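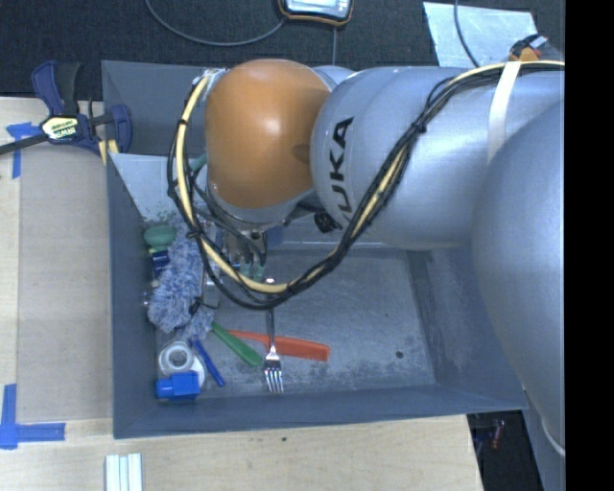

Figure 2. Gray bin with mixed household items, fork uppermost.

4.2 Loading the mixed-items bin

Use this procedure to prepare the Findier bin for small household items of unlike shape. For items of a single type, go to section 4.3.

Before you start
Wipe the floor and the slanted walls with a dry cloth. Scratches and worn patches on the floor do not affect use. Replace the bin if the floor is cracked or if a wall has bent inward.

1. Set the bin on a level surface and check that it does not rock.
2. Sort out anything that is wet, sticky or made of thin glass. These items go in the Clultow tray.
3. Place the largest items first. Do not stack above 16 cm.
4. Add flat and narrow items, including combs and kitchen utensils. Items may cross or overlap.
5. Lay metal forks flat. Do not stand them upright against a wall.
6. Check that no handle extends past the rim.
7. Record the load on the bin card.

Note: Items do not have to be spread evenly. A load gathered toward one wall is acceptable if the bin stays level.

Note: The total load must not exceed 2 kg. Weigh the bin empty and subtract that figure from the loaded weight.

CAUTION: Fork tines can puncture gloves. Pick up forks by the handle.

CAUTION: Do not load knives, razors or open scissors.

Emptying
Remove loose items from the top first. If two items are hooked together, lift both out and separate them on the bench. Wash the bin after every 30 loads with warm water and mild soap, then let it air dry before reloading.

Replacement bins and cards: Cunari parts desk, attention Iddrisu Wumbei.
Section revised 19th January.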